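17/01/2022

Boat shop, Willau. Second week on the gaff sloop.

Got the garboard off on the starboard side this morning. The screws forward of the mast step came out clean with the brace. Aft of it most of them snapped, so the stubs will have to be drilled around with the hollow cutter. The plank itself is sound except for the last foot at the sternpost, where it's soft enough to take a thumbnail. Saved it for a pattern.

The builder's plate says 1902 and the hull number is 267. The Lozano yard list has 267 as a cutter with a longer counter, so either she was rebuilt or the list is wrong. Leaving that until the deck beams are exposed and we can look for a second set of mortises.

Moisture readings at the keel are still too high to prime. Moved the heater to the port side and left the tarp open at the stern. Read again Thursday before anyone opens the red lead.

Ribs: 2 cracked at the turn of the bilge, both under the chainplates. Will sister them and leave the originals in. Steamed a test piece of oak and it took the bend without lifting grain, but it sprang back more than I wanted. Next one gets overbent on the jig and left clamped overnight.

Ballast keel weighed on the Prenel hoist: 670 kg. The old survey doesn't give a figure, so write this one on the drawing. Keel bolts need to be pulled one at a time and not before the cradle has been braced.
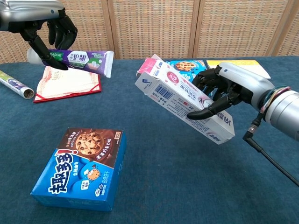 Bronze fittings next. The Oteck polish is too coarse for the cleats and leaves a swirl that shows once they're lacquered. Tried toothpaste on the small fairlead with a damp rag and it gave a softer finish, slow going but no scratches. Any white paste ought to do, and a tube of Darlie like the purple one with the green band would cover the fairleads and the bow chocks. Rinse well and get it out of the screw holes, as it dries hard in there. The winch drum is too pitted for this and goes to the buffing wheel.

Still to do: order bronze screws for the garboard, same gauge as the old ones but a size longer. Sharpen the slick. Mast is on the long trestles and the track has to come off before the September scarf repair can be checked. The glue line looks dark near the spreaders.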